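Household Wiki > Kitchen and Table > Trays > Serving tray (plastic)

A plastic serving tray is a flat, portable surface with a raised edge, used for carrying food, drink and anything else that won't fit in two hands. I look after this entry along with Lise Perron, who did most of the section on cleaning, and between us we've probably owned more trays than is sensible (I blame jumble sales).

Shape and rim

Most of the ones I come across are rectangles with the corners rounded off. Round corners are kinder to door frames and hips, and they're far easier to wipe, as crumbs don't wedge themselves in the way they do in a sharp corner. The rim can be anything from a tall wall with handles cut in it to a slight lip that you hardly notice until a teaspoon slides into it. I like a low one for sorting and for laying things out, though I wouldn't carry soup on it!

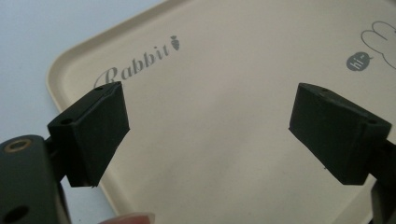 Beige plastic tray with rounded corners.

Colour

Cream and beige have hung on for years while the brighter colours come and go. My own theory is that they go with every kitchen ever fitted, including the ugly ones. The old Evaretti catalogue from my aunt's shop lists its plain cream tray as number 2309 and the same thing in orange as 1211, and she always said the orange ones sat on the shelf until July and then went all at once, for picnics. Pale trays do show marks, mind you. Tea is the worst, then beetroot, then the grey scuffs you get from dragging crockery across instead of lifting it.

Uses

Carrying is the obvious one, but I'd guess a tray spends most of its life sitting still. People use them under seedlings, under a dripping teapot, for jigsaws, for beads, for taking a clock to bits. Ravinder Després wrote to us about keeping one on his workbench for small screws, and he's quite right that a plain pale surface makes dark bits and pieces easy to spot. Breakfast in bed is a separate subject and has its own entry, under bed trays with legs.
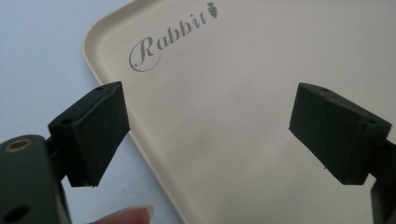 Cream tray with a slightly raised rim; faint smudges on the flat surface.

Cleaning

Warm water, washing-up liquid and a soft cloth will see to nearly everything. Lise swears by a paste of bicarbonate of soda for tea stains, left on for 5 minutes and rinsed off, and I've come round to it. Don't use a scouring pad, which leaves fine scratches that then hold the dirt, and you end up with a tray that looks grubby however hard you go at it. Check the underside before you put one in the dishwasher. Some are fine on the top rack and some come out shaped like a crisp.

Storage

On edge, if you have a narrow gap beside the cooker or fridge (not right up against the cooker). Stacked flat is all right too, as long as they're dry, otherwise they cling together and you have to prise them apart with a butter knife. Mine live behind the bread bin, along with a Tomar cake board I keep meaning to give back.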